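Laundry basket

A laundry basket is an open container for carrying clothes to the washing machine and, in theory, away from it again. It differs from the hamper, which has a lid and stays put.

Early baskets were woven from willow. Plastic models took over once makers such as Bonley found that they didn't snag socks, and the oval shape won out because it fits against the hip. The perforated walls let air through, although most owners test this feature for far longer than intended. A survey of 2,376 households in the town of Panton found that 861 used the basket as a wardrobe at least part of the week – the clothes were clean, or had been on Tuesday.

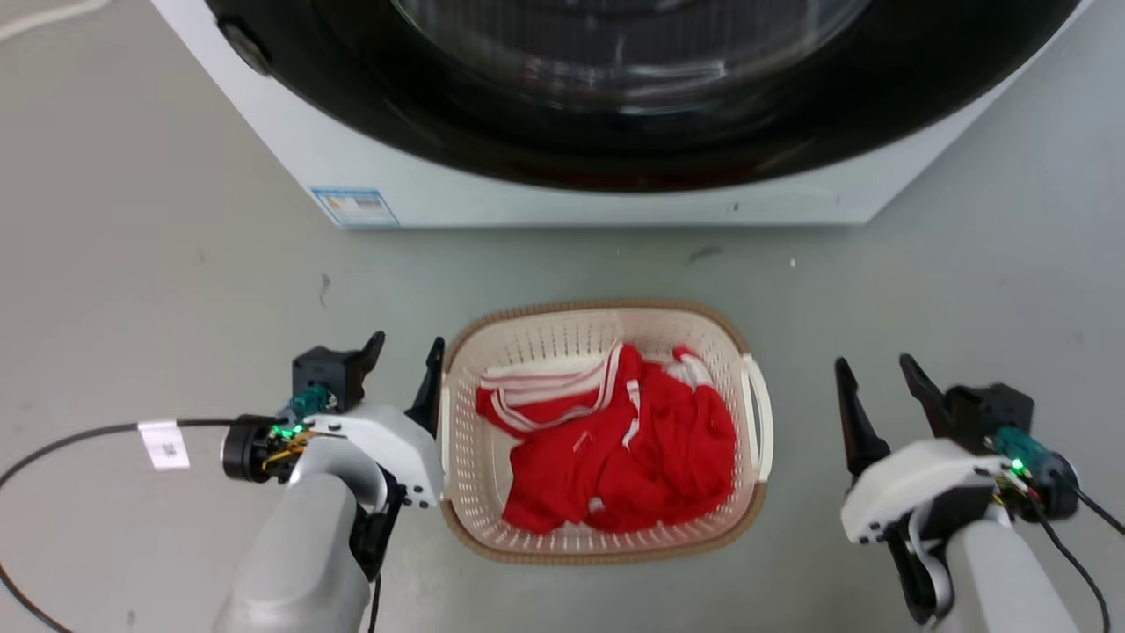

Oval plastic basket with red clothing, by a front-loading washer.

Capacity is given in liters and is generally ignored.

See also: Clothes hamper; Ironing (disputed)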